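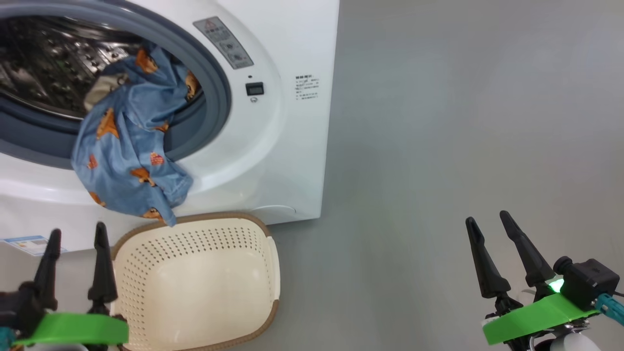
3.2 Short-fibre loss in repeated domestic washing

Ivan Melnychuk
3/25/22

The first two parts of this paper dealt with the fabric samples and with the filter housing. The present section reports the loss of short fibres from cotton knits over repeated washes at 40 degrees, and compares the loss under two spin settings. The load in Figure 4 is typical of household practice in one respect: a printed light blue garment, loosely crumpled, hangs over the lip of the door seal of a front-loading machine. Fabric in this state is pulled and rubbed at the rim while it is being taken out, and a small share of the loss may arise there, outside the wash itself. No attempt was made to measure that share.

Figure 4. Front-loading machine with printed garment at the door opening.

Fibre was collected on Tindix mesh discs fitted to the drain hose. Each disc was dried to a steady weight, weighed, fitted, removed after the final drain and dried again. The discs were handled with tweezers throughout. An early trial in February, in which they were handled with gloved fingers, gave readings that drifted upwards and was left out of the results.

Two cotton knits were used. The first, referred to as the Gutstead knit after the mill that supplied it, is a single jersey made from ring-spun yarn. The second, the Olov knit, is an interlock of closer build, spun from longer staple. Both were cut into panels with bound edges, as raw edges shed far more than the face of the cloth and would have hidden the effect under study. Panels were washed with a liquid detergent at the lower of the two doses on the label, without softener, and line dried between washes.

The mean loss from the Gutstead knit in the first wash was 212 mg per kilogram of dry cloth at the high spin setting and 193 mg at the low setting. By wash 5 the loss at the high setting had fallen to 114 mg, and it changed little after that. The Olov knit followed the same course at a lower level in every wash. The early fall agrees with the view put forward by Acharya, in which a new knit carries a stock of loose fibre left over from cutting and finishing, and later loss comes mainly from fibre worked free by wear.

The difference between the two spin settings was smaller than expected. Spin speed acts on the cloth only after most of the wash water has gone, and loose fibre is by then partly trapped between the panels and the drum wall. Some of it was found as a thin film on the door seal after each wash. The film was wiped off and weighed with the disc – an addition which raised the totals slightly but did not alter the order of the results.

Load size was held constant, and this limits what can be said about ordinary use. In a lightly filled drum the cloth drops further at each turn and meets the wall harder; in a full one it rubs against itself. Which of the two sheds more is not settled by the present data. Prints are a further gap. A printed face may bind surface fibre in place, at least until the print begins to crack, and the panels used here were all plain. Water hardness was measured at the start of the work but not followed through it.

Section 3.3 takes up the same panels after tumble drying, where the loss is collected at the lint screen and the weighing method has to be changed.

Comments (3)

knitwear_tech: Were the panels weighed before or after conditioning? Cotton picks up enough moisture from room air to swamp a difference of that size between spin settings.

I. Melnychuk: After. The conditioning details are in section 2.1, under sample preparation.

R.P.: Useful to see the seal film counted. We always lost it – or left it for the next load, which is worse. Would like to see polyester blends done the same way.

Contact the author | © 2022 Ivan Melnychuk | Back to top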